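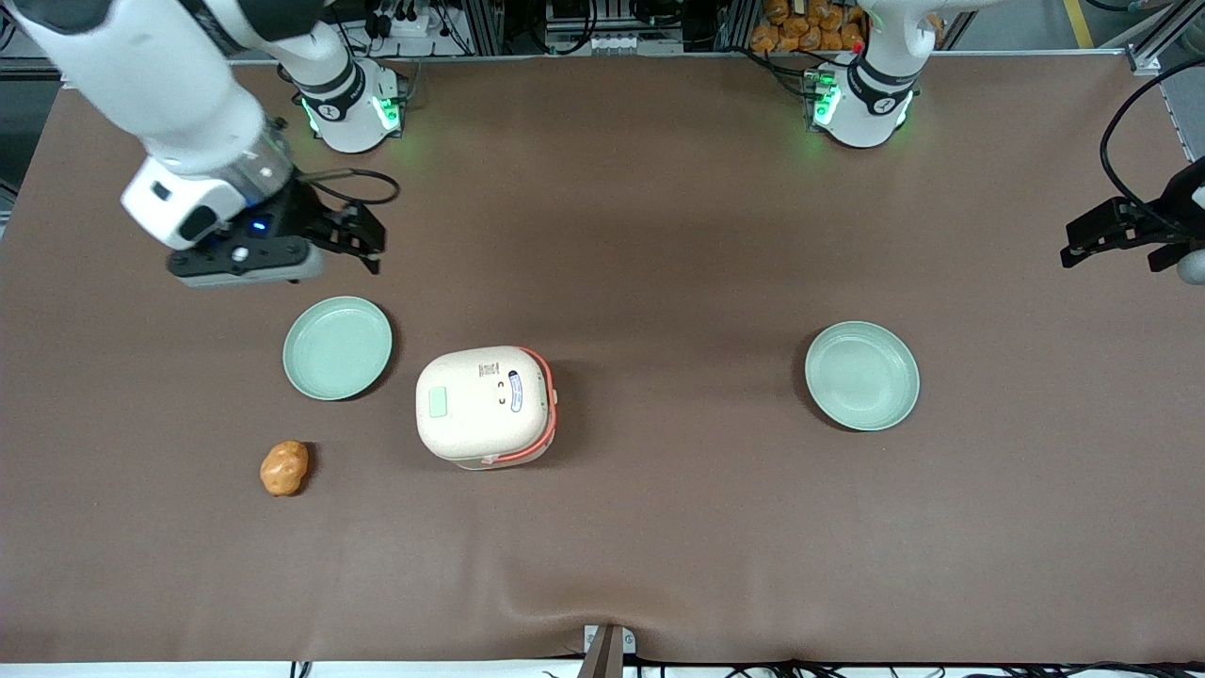 brown tabletop, plates out

durel_kitchen
So we finally picked a finish for the table and I'm second-guessing it already. It's a matte brown, sold as Skoltmont, and I love it, but my sister-in-law says matte shows every greasy fingerprint. Anybody lived with one for a while?

plenetti72
Had a matte oak one for 13 years and two kids. Yes, it gets shiny spots where people lean. You stop caring (mostly). Wipe with a barely damp cloth and leave the spray cleaners alone.

saltandrye
Gonna disagree with that. Mine got two coats of hardwax oil and I use a drop of dish soap all the time, zero shiny spots. It depends on what's on it. What did the shop say, oil or lacquer?

durel_kitchen
Oil I think?? The receipt just says "natural matte." It was $900 with the bench, so I didn't ask a lot of questions lol

plenetti72
Call and ask before you put anything on it! Soap on oil is fine once in a while, but every night for years is how I got my spots.

saltandrye
Or you scrubbed too hard :)

araujo_fan
Placemats, people. My Araújo cork ones have been through a whole August of barbecue sauce and the table looks the same as when we got it.

durel_kitchen
Ok, calling the shop in the morning, and I'm looking at cork placemats right now. Do they slide around?

araujo_fan
Nope, not even with the cat on them.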